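Nanley Refurbished Desktop Computer - Small Office Size

Product code: NAN 636
Condition: refurbished, tested, cleaned
Availability: in stock, usually sent out within 2 working days
Sold by Sturnia

Overview

If you have a perfectly good desk, a perfectly good screen and a computer that takes as long to start as a kettle takes to boil, the Nanley may be just what you have been looking for. It is our plain, dependable desktop for letters, accounts, email, video calls and all those browser tabs you mean to close one day (we are just as bad, believe us!). We have been selling it to small offices, parish halls, dental receptions and people's spare bedrooms for quite a while now, and it is still the one we point to first when somebody rings up and says they simply want a computer that works.

Every Nanley starts life as an ex-office machine. Most come to us from firms that change their equipment on a fixed timetable whether it needs changing or not, so a good many have spent their days doing very little under a very tidy desk. They arrive at our workshop on Pukum Lane, where Muammer Çınar and Hülya Bayram take them apart, clear out the dust, put in a new solid state drive and give each one a full overnight test before it goes anywhere near a box.

What we do to each one

The old drive is removed and securely wiped, and a new one goes in its place. The memory is checked and topped up to the amount you choose when ordering. The processor is taken out, the old thermal paste is cleaned away and fresh paste goes on before the cooler is refitted - it is a small job, but old paste dries hard over the years and a machine with fresh paste tends to run a good deal quieter. Fans are cleaned, or replaced if we don't like the sound of them. The little battery that keeps the clock right is always changed, and the case gets a proper wipe down inside and out.

You may still find a light scratch or a faint patch where somebody's asset sticker used to be. We don't repaint the cases, which helps to keep the price sensible.

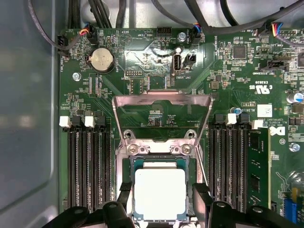

Processor in its socket, with the load plate open.

Choosing your memory and storage

For ordinary office work, the standard memory is plenty. If you edit photographs, keep very large spreadsheets or like to have everything open at once, do go up a step when you order, as it costs less to have us fit it now than to send the machine back later. The same goes for the drive. The standard size gives 231 GB of space once it has been formatted, and the larger one is there for anyone with a family photo collection to look after.

Not sure? Ring and ask for Mwende Mwakalinga on the sales desk. She will ask what you use your present computer for and she will quite happily talk you out of the dearer option if you don't need it.

In the box

Nanley desktop computer
UK power lead
Printed setup sheet in large type
Warranty card

Keyboard, mouse and screen are sold separately. The Akgül keyboard and mouse set (product code AKG 605) goes very nicely with it and can be added at the basket page.

Delivery and collection

We send everything by tracked courier, in a double-walled carton with moulded ends. Please keep the carton for the first month if you have somewhere to put it, as it makes returns much easier. You are also welcome to collect from the Pukum Lane counter, where there is a loading bay round the side and usually somebody about to help you to the car. In December the courier gets very busy, so please order early if it is meant as a present.

Warranty and returns

The Nanley comes with a full year's warranty covering parts and labour. If something goes wrong, ring us before you post anything back, because a fair number of troubles can be sorted out over the telephone with a loose cable and a bit of patience. Changed your mind? You have thirty days to return it, and we only ask that it comes back with its leads.

Customer comments

"Bought one for the front desk and went back for another for the stock room. Quiet, quick to start, and the setup sheet was a blessing." - Umut Yaman

"A small scratch on the lid as described, no complaints there. I would have liked a longer power lead, but the lady on the phone sent me one the same afternoon." - Oğuzhan Değirmenci

Page last updated Oct 5, 2020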